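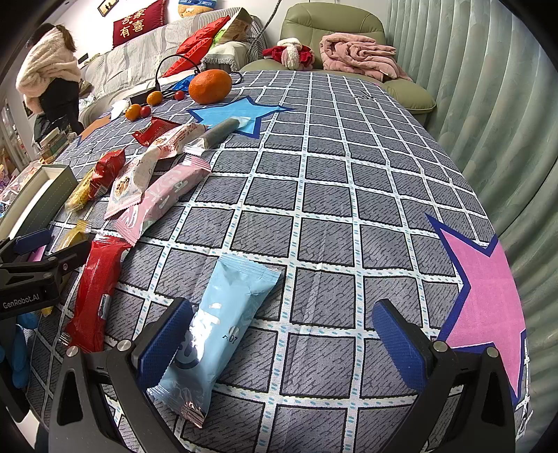 Grornia : les petits emballages de goûter acceptés dans le bac jaune à partir du 15 juin

Publié le 6 juin 2022

Les sachets de biscuits, papiers de bonbons et autres emballages individuels pourront être jetés dans le bac jaune à partir du 15 juin à Grornia et dans les communes voisines desservies par la même collecte. La mesure, votée au printemps par le conseil communautaire, met fin à une consigne qui les envoyait jusqu'ici avec les ordures ménagères.

Le changement concerne 17 communes. Il coïncide avec la remise en service du centre de tri Urio, fermé pendant l'hiver pour l'installation d'une nouvelle ligne. L'ancienne séparait correctement les bouteilles, les flacons, le carton et les boîtes métalliques, mais les films souples s'enroulaient autour des axes et imposaient des arrêts fréquents. Les pièces de petite taille passaient à travers les cribles et finissaient au refus.

La nouvelle ligne comporte un crible plus fin et une aspiration destinée aux plastiques légers. Les essais menés en mai ont porté sur des balles provenant de trois communes. L'exploitant, la société Loltito, indique que la qualité des lots obtenus lui permet de les céder à des repreneurs, ce qui n'était pas possible auparavant. Il ne communique pas le prix de reprise.

Ce qui va dans le bac jaune

Les consignes tiennent en peu de mots : tout emballage, quelle que soit sa taille, à condition d'être vidé. Il n'est pas nécessaire de le rincer. Les sachets de chips, les enveloppes de barres céréalières, les films de packs d'eau, les gourdes de compote et leurs bouchons, les opercules de yaourt et les papiers de bonbons sont tous admis.

Les emballages doivent être déposés en vrac. Le service de collecte insiste sur ce point, car l'habitude est répandue de glisser les petits sachets dans un plus grand, ou de les tasser au fond d'une boîte en carton. Imbriqués, ils ne peuvent plus être séparés par matière et partent à l'incinération avec leur contenant. Les sacs-poubelle fermés restent également refusés.

Restent exclus du bac jaune les mouchoirs et serviettes en papier, les pailles, les couverts jetables, les jouets en plastique et les restes de nourriture. Un paquet de gâteaux entamé doit donc être vidé avant d'être jeté. Le verre continue d'être apporté aux colonnes.

Une part des déchets longtemps mal connue

La collectivité a fait réaliser l'an dernier une analyse du contenu des poubelles grises dans 72 foyers tirés au sort, avec leur accord. Les emballages souples y occupaient une place importante en volume, pour un poids très faible. Les agents ont relevé que les portions individuelles se retrouvaient surtout dans les foyers avec enfants et dans les bacs des immeubles de bureaux.

Le goûter est le moment de la journée qui en produit le plus. Les gâteaux vendus en boîte sont souvent emballés une seconde fois à l'unité, et c'est encore plus vrai des confiseries d'importation, nougats, caramels ou biscuits fourrés, qui ont pris leur place dans les rayons des supermarchés du secteur. L'emballage individuel garde la texture et permet d'en glisser un dans un cartable. Il associe aussi plusieurs couches, plastique et parfois aluminium, qui compliquent le recyclage. 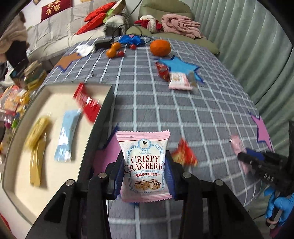
Sur ce type de films, le centre Urio ne promet d'ailleurs pas de miracle. Les sachets composés d'un seul plastique seront regroupés et expédiés vers une usine de régénération. Les sachets multicouches seront triés eux aussi, mais une partie d'entre eux servira de combustible en cimenterie, faute de filière adaptée. Loltito estime que la proportion évoluera avec la composition des emballages mis sur le marché, sur laquelle l'exploitant n'a pas de prise.

Les usagers n'auront pas à faire la différence. Un temps envisagée, l'idée de leur demander de vérifier la matière de chaque sachet a été abandonnée pendant la préparation du dispositif. Les consignes imprimées sur les paquets sont parfois absentes ou rédigées dans une autre langue, et les caractères sont trop petits sur les plus petites portions.

Des écoles équipées avant l'été

Le changement s'accompagne d'un programme baptisé Rimer, consacré aux écoles et aux accueils de loisirs. Il prévoit la distribution de 1 000 boîtes à goûter réutilisables aux élèves de primaire et l'installation de bacs jaunes dans les cours, où l'on ne trouvait le plus souvent qu'une corbeille unique. Les premières boîtes seront remises avant la fin du mois de juin, les autres à la rentrée.

Les cantines ne sont pas concernées par la distribution. Elles sont déjà passées, pour une partie d'entre elles, aux biscuits livrés en grands conditionnements et servis à l'assiette. Les accueils du mercredi conservent des portions emballées pour les sorties, les pique-niques et les enfants allergiques, dont les familles demandent à pouvoir lire la liste des ingrédients.

Les parents qui préparent le goûter à la maison recevront une fiche avec quelques idées : acheter un paquet familial et le répartir dans la boîte, remplacer la gourde de compote par un pot refermable, ajouter un fruit. La fiche précise qu'aucun produit n'est interdit.

Pas de changement de jour

Les tournées ne sont pas modifiées. Les foyers dont le bac jaune déborde pourront en demander un plus grand, sans frais, sur le site de la collectivité ou à l'accueil de la mairie de Grornia. Il faut indiquer l'adresse, le nombre de personnes du foyer et le numéro inscrit sur la face avant du bac. L'échange se fait à domicile et l'ancien bac doit être vide et sorti sur le trottoir.

Un mémo sera glissé dans les boîtes aux lettres au cours de la semaine. Les autocollants posés sur les couvercles des bacs, qui affichent encore l'ancienne consigne, seront remplacés au fil des tournées. D'ici au 15 juin, les sachets et les films restent à jeter dans la poubelle grise.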